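Packing up the apartment, part two

The move is set for the end of September, so I have about three weeks left. The new place is in Kemska, 368 miles from here, and the movers charge by weight. Their first estimate came in at $2805. I would like to get that down, and the only way to do it is to own less.

Books went first. I kept two shelves and took the rest to the used bookstore on Ruggiero Street. They gave me store credit, which I can't use after I move, so I signed it over to Elisa Russo next door. She has watered my plants for years and wouldn't take money for it.

The kitchen took two evenings. I had four colanders. I kept the metal one. The slow cooker went to my cousin along with the good baking pans, because she bakes and I don't.

Paperwork was slower than I expected. I had folders of utility bills from two apartments ago. I kept tax records, medical records and the lease, and shredded everything else. The shredder overheats, so I would run it for a few minutes and then go tape up boxes while it cooled down.

Then small stuff. Cables, toiletries, batteries, hotel soap. I've been sorting it at the table a little at a time. Anything still in its package goes in the giveaway bag, and bottles get a zip bag each before they go in a box. I lost a good sweater to shampoo on the last move. 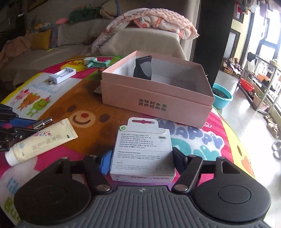
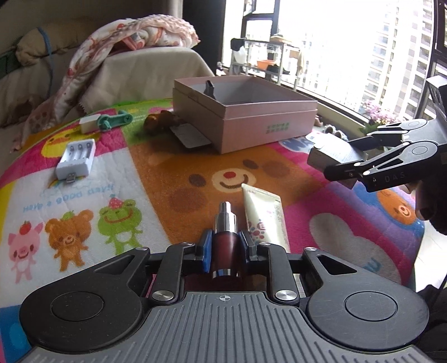

What's left

The closet in the hall, the bikes, and the couch. The couch is listed for $500 and I've had one message, from a man who wanted to know if it came apart. It doesn't. If it hasn't sold a week before the truck comes I'll drop the price.

I also need to call the internet company and return the modem.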